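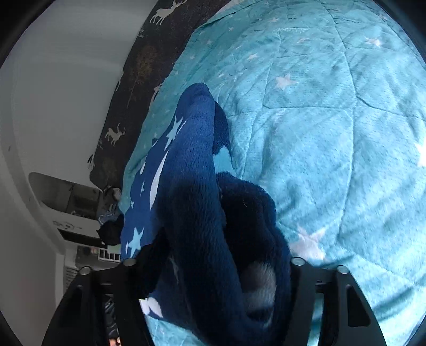 Navy fleece blanket with a soft, plush pile.

Seal pup season at Stornby: please give them room

The gray seals are coming back to the beach at Stornby, and as always we're thrilled to see them (I still get up early for the first ones, after all these years!). With them come the visitors, and we love that too, but last winter was a hard one for the mothers and we'd like this one to go better.

Caroline Kombo, who keeps our season log, wrote down 20 disturbances last December, and in 11 of them people had walked down onto the sand to get closer to a pup. Most of them meant no harm at all. They saw a small white animal lying by itself and thought it had been left behind. Usually it hasn't. A mother will often stay in the water while her pup sleeps, and if there are people standing between her and the beach she may not come back in to feed it. Two pups had to be taken to the Urkel rescue center, and we were all very sad about the smaller one, which didn't make it.

So, if you're coming out this year, please stay on the upper path between the Gelley steps and the lookout, and keep your dog on a leash the whole way, even if he's the gentlest old thing in the world. Flying drones over the beach is a terrible idea. If a seal lifts its head and stares at you, you're already too close, and the kindest thing is to back off slowly and quietly.

If you find a pup that looks thin or hurt, don't touch it and please don't try to put it back in the sea. Call the seal line at extension 2739 through the Vlachou visitor office and tell them where you are, as exactly as you can, and then wait well back until somebody gets there.

Calum Tennant is leading the path walks again, and he's happy to lend out binoculars, so you'll see plenty from up top. Dress warmer than you think you need to. The wind comes straight off the water and there's no shelter at all until you're past the lookout.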